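From: Saskia Tawhiri
To: league-stats list
Date: December 30, 2024
Subject: Re: Waiver order after the Brunton trade

Kimie Wada wrote:

> The roster sheet still lists both wingers under Siltasness. The trade
> with Brunton was filed before the freeze, so they should have moved.
> Also, does Siltasness keep its place in the waiver order, or does it
> drop behind Brodell? The rule page can be read either way. I need to
> know before I rebuild the depth charts.

Kimie,

The sheet was stale. The trade is valid and the two wingers belong to Brunton as of the filing time. I have corrected the master copy. Pull it again before you rebuild anything, as the player IDs for the older of the two were entered twice and the duplicate has been removed.

On the waiver order: a trade does not change a club's place. Only a claim does. Siltasness made no claim in the last period, so it stays ahead of Brodell. The confusion comes from the July edit to the rule page, which put "transaction" where the old text had "claim". The vote in July covered the roster limit and nothing else, so the old wording stands. I will put it back.

Two points that affect the depth charts:

1. Games played. Brunton's new left winger has 86 games on his record, counting last season. The charts should use this season only. If your script reads the career column, it will rank him above players who have had far more ice time since October.

2. Goalie minutes. Zondoneck's backup shows 804 minutes, and the tie-break for the second goalie slot uses minutes, then save percentage. The minutes include overtime. Shootouts add nothing. Your last chart left overtime out for Zondoneck but kept it for the other clubs.

The salary side is simpler. Siltasness retained part of one contract, and the retained part counts against its cap until the end of the season. It does not take up a roster spot. Brunton carries the rest. After the trade Brunton has 4 open spots, one of which is reserved for injured list returns and cannot be filled by a claim.

If Brunton wants to claim the Brodell defenseman who was cut yesterday, it can, but it sits behind Zondoneck and Siltasness in the order. Claims go in by the usual form. A claim sent to the list is not a claim - we had that argument last season and I would like to skip it this time.

One open item. The plus/minus column in the export still counts empty-net goals against the pulled side. I have a fix, but it changes the totals for every club back to opening night, and I would want a second person to check the output before it goes live. The test file has 400 rows.

Saskia
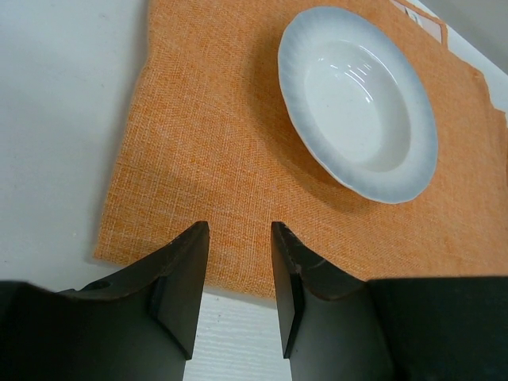
Kimie Wada: Pulled the new sheet and the wingers are right now. I was reading the career column, so point 1 was my error. I can check the plus/minus output if you send me the old totals along with the new ones. Does the retained salary also count toward the cap floor for Siltasness, or only the ceiling?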